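Sorting, Folding, Wiping: The Chores Bench

Gallery notes, Pralbridge

The question put to us most often is whether a machine can do the dull part of housework and shop work yet. The short answer is that it can do pieces of it, slowly, on a bench, with a person within reach of the stop button. The longer answer depends on which piece. The notes on this page go task by task and say what counts as done.

All of the tasks run on tabletop arms with two-finger grippers. A run is one attempt at one task from a set start. A run is scored as complete only if no person touched the objects between start and finish. Time is recorded but is not part of the score. We use 300 runs per task before quoting anything, and where a task has fewer than that we give no number.

A few terms. A pick is one closing of the fingers on an object, whether or not the object comes up with them. A drop is an object released anywhere other than its target. A stall is 30 seconds with no useful motion, after which the run is stopped and scored as a failure. A rescue is anything a person does with their hands. One rescue ends the run.

Start conditions are the part of the method that gets the most questions. For sorting tasks the pieces are tipped out of a cup and left as they land, with one exception: a piece that lands outside the container is put back by hand before the clock starts. For folding tasks the cloth is dropped from above the table. For wiping tasks the spill is measured out with a syringe. None of these is truly random and we don't claim that they are.

Mixed-bin sort

A toy bin or a bench drawer holds mostly one kind of thing and one or two of something else. The household version is the battery at the bottom of the toy box. The shop version is a steel screw in a bin of plastic spacers. In both cases the odd item matters more than the rest, and it should come out first.

The score has two parts: odd item removed, and container cleared. We report them separately. Odd item removed is the easier half when the item lies flat with space on both sides. A cylinder on a smooth floor tends to roll when one finger arrives before the other, and a correction of a few millimeters is usually enough to push it again. Clearing the rest is slower and less dramatic. Single bricks lying clear of the wall are routine. Bricks against the wall need the fingers turned so that one of them goes between the part and the wall, and where there is no room for it the arm has to drag the part inward before picking it.

Built assemblies count as one piece. If an assembly comes apart while being carried, each fragment has to be delivered separately. We considered scoring this as damage and decided against it, on the grounds that a person tidying up breaks them too.

Mixed-bin sort, blue tray. Orange interlocking bricks, some of them joined into larger builds, and a single AA battery lying among them.

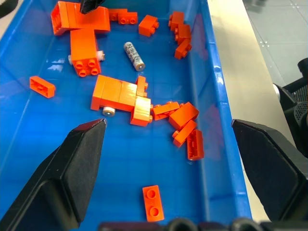

Valdis Ramanauskas read a draft of these notes and objected to the sorting section. He said that a tray on a table is already most of the chore done, and that the real chore begins with finding the bricks under the couch and ends with the box back on its shelf. He also said that scoring without time lets us off too easily, as any arm will look competent if it is allowed all afternoon.

Both points stand, and neither changes the score sheet. We left time out of the score on purpose. A slow complete run tells us that the grasp and the plan were adequate, and speed can be worked on separately. A fast run with a rescue in the middle tells us less. But a reader deciding whether to buy a machine should read the time column first, and for that reason it is now the leftmost column in the tables on the Prandora page.

As for the couch, it is a different problem with a different machine. Arms bolted to a table don't go looking for anything. The tray stands in for the point in the job where the pieces have already been gathered and someone has to separate them, which in a parts room is a job in its own right.

Towel fold

One hand towel, folded in half twice, edges aligned to within the width of a finger. Two arms are used, one per corner. The first fold is reliable once both corners are held. Finding the corners is the expensive step. A towel dropped in a heap may show one corner or none, and the arms then lift it by any available point and let it hang until a corner appears at the bottom. This works well on thin cotton. On thick terry the hanging edge curls, and the corner is hidden in the curl.

The second fold fails in a different way. With four layers between the fingers the gripper opens less than it needs to, and the top layer is pushed back instead of being taken. We changed the approach angle and got most of these back. Longer finger travel would be the proper repair.

Fitted sheets are not attempted.

Counter wipe

A damp cloth, a laminate counter section and a measured spill. The score is by weight: cloth before, cloth after, compared with what came out of the syringe. Water is easy. Syrup is not, and the reason is force control. The arm presses at a set depth, and on a counter that is not quite level the set depth is too light at one end and too heavy at the other. A person corrects for this without noticing. Fitting a force sensor at the wrist solved the pressure problem and introduced a drift problem, so the sensor is now zeroed before every run.

Rinsing and wringing the cloth are done by hand between runs. Wringing would need a stronger grip than these arms have.

Shelf restock

Boxed goods only, moved from a carton to a shelf at chest height, labels forward. We used the Furtado test cartons because they are all one size and come flat. One run is 48 boxes. The arm does well for the first two rows and then loses accuracy at the back of the shelf, where the wrist blocks the camera. The usual failure is a box set down on the edge of the one behind it. Facing the labels forward adds a regrasp for any box that comes out of the carton the wrong way around – that regrasp takes longer than the placement.

Of the tasks on this page, restock is the closest to being useful now. The objects are rigid, they look alike, and a misplaced box can be fixed later without much cost. It also has the least to do with a home.

Bag packing

Suspended since March. The Proltex bags we had standardized on cling to themselves, and opening one takes a person a rub between two fingertips that the grippers do not reproduce. We can hold an opened bag and fill it. Opening it remains a rescue, so under our rules no run can be complete. We will either change the bag or change the rule, and would prefer to change the bag.

What the scores do not cover

Setup and cleanup by people are outside the clock. For the mixed-bin sort, setup is short. For the counter wipe, it is longer than the task. Anyone comparing these results with a person doing the same chore should add it back.

We don't test with children, pets or other people moving in the work area. We don't test in low light. Floors, stairs and anything above shoulder height are outside the reach of the equipment.

There is also the matter of length. The longest unattended session we allow is 60 minutes, after which the motors are checked for heat and the finger pads are looked over. Pads are replaced on Thursday whether they look worn or not. A worn pad shows up first on small smooth parts, well before it affects towels or boxes, so the sorting task doubles as a wear check.

Where a number is wanted and is missing above, the task has not reached its full count of runs. Mixed-bin sort is being rerun with the revised wall approach and its earlier results have been withdrawn. Towel fold is next in line.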